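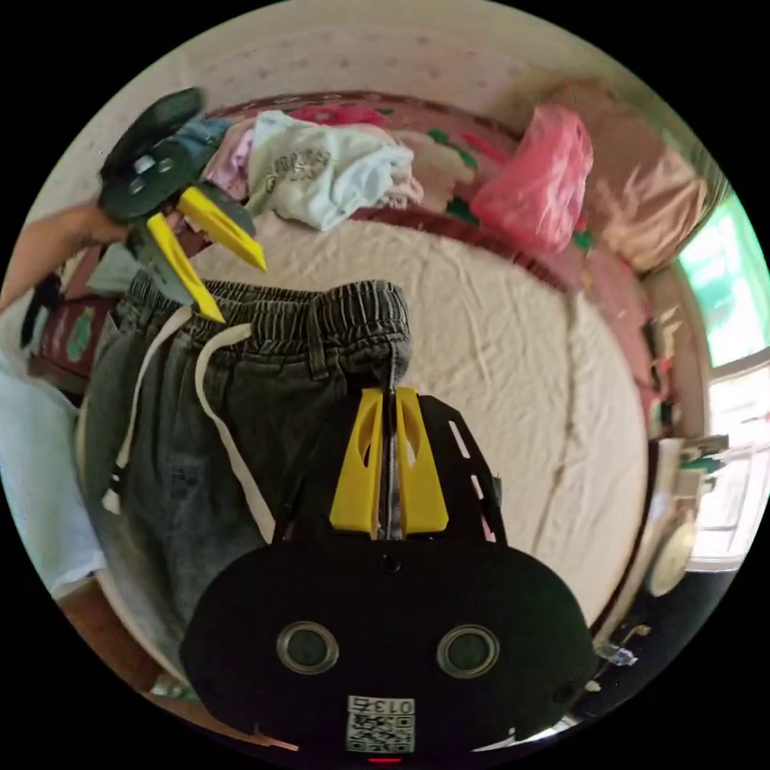
The Ivstead Mending Evening is back, and we could not be happier about it

After a long summer with the hall closed for its new floor, the mending evening starts again in October, at 7pm in the back room at Clutier Hall, and there is so much to tell you that this item has grown to twice the length I was given (sorry, everyone else with news this month).

First, the floor. It's lovely. It no longer slopes towards the kitchen, so dropped pins stay more or less where they fall and the cutting table has stopped wandering. There are also new sockets along the window wall, which means we can finally run all the sewing machines and the kettle together without somebody having to choose.

For anyone who hasn't been before, the evening is very simple. You bring clothes that need something doing to them and you sit down with people who like doing it. You'll be shown how, and you'll hold the needle yourself. It costs £2, which covers thread, tea and the hire of the room, and you can stay for ten minutes or until we put the chairs away at half past nine. Plenty of people come with one missing button and end up staying all night.

The theme for October is waistbands! I know it doesn't sound thrilling, but I promise it is one of the most satisfying jobs going. So many good trousers end up at the back of a drawer when the legs, seat and pockets have years left in them and only the elastic has given up. Replacing it takes less than an hour the first time and a good deal less after that.

If you'd like to have a go before then, the method we use goes like this. Turn the trousers inside out and find the seam at the centre back. Unpick a gap there, only on the inside layer, a little wider than your elastic. Pull out a loop of the old elastic, snip it, and pin one end of the new piece to one end of the old. Now draw the old elastic out from the other side and it brings the new one through with it. It feels like a magic trick every single time. Overlap the ends, check they aren't twisted (check again, I have done this wrong more often than I'd like to admit), sew a square with a cross through it, and close the gap by hand.

That works well for a plain channel. If there are rows of stitching running round the waistband through the elastic itself, you'll have to unpick those first, and this is the part to save for an evening with company. Bring a good seam ripper. The ones that come free with sewing kits are usually blunt by the second pocket.

Drawstrings are easier still. If one has vanished inside, tie a safety pin to the end and work it round with your fingers. Once it's back where it should be, put a few stitches through the cord and the waistband at the centre back, and it won't escape in the wash again. For cord that has frayed, a bit of thread wound tightly round the end and knotted off looks very smart, and you can choose a bright colour if you're feeling bold.

A word on measuring. Don't go by the size on the label, and don't go by the old elastic either, as it will have stretched. Put the new elastic round your own middle, over a thin shirt, and pull until it feels snug but kind. Sit down in it. Add a thumb's width for the overlap and cut.

Our supplies cupboard is in good shape thanks to the Zein shop on the high street, which had a clear-out in August and passed on 200 metres of elastic in several widths, along with a huge tin of buttons. The buttons are glorious. There are toggles, there are little glass ones, and there is an entire card of anchors waiting for somebody's cardigan. What we could still use is dark thread, especially navy and charcoal, and any denim offcuts bigger than your hand, for patches.

Parking at the hall is tight while the Prurkolier works carry on, so please walk or take the 344 if you can; it stops right outside. The side door will be propped open until eight, and after that you'll need to knock on the window.

November will be darning, so start putting your holey socks by now.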